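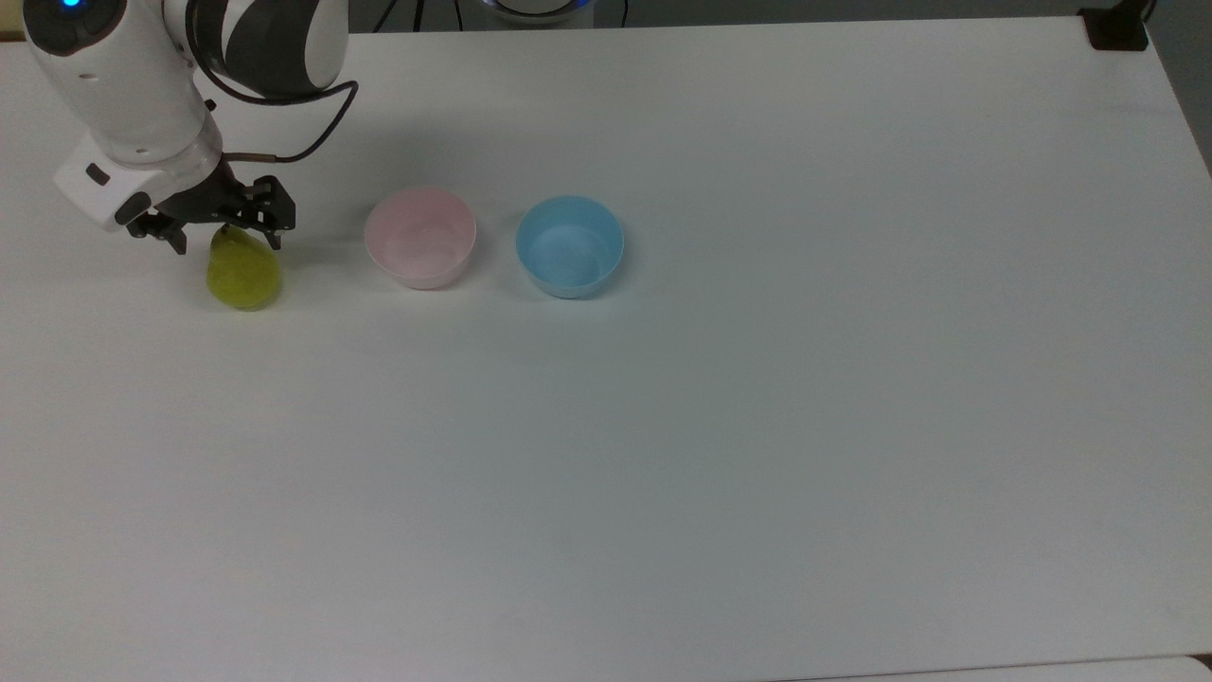
Unit 2: Ripening and Storage

Pears are picked hard and ripen off the tree, from the inside out. Left on the branch they go brown at the core while looking perfectly respectable outside, a habit they share with certain textbooks.

Terms to know: climacteric, ethylene, chilling injury, senescence (the fruit's, please).

The Metwally store held 400 crates near freezing until February. On opening, 119 had soft cores. The Skatberg store kept its air moving and did better, then lost its notes.

For the lab: press gently beside the stem. Thumbprints are not data. Log firmness daily for 10 days on the Nonetti sheet, in pen, and do not eat the control group again.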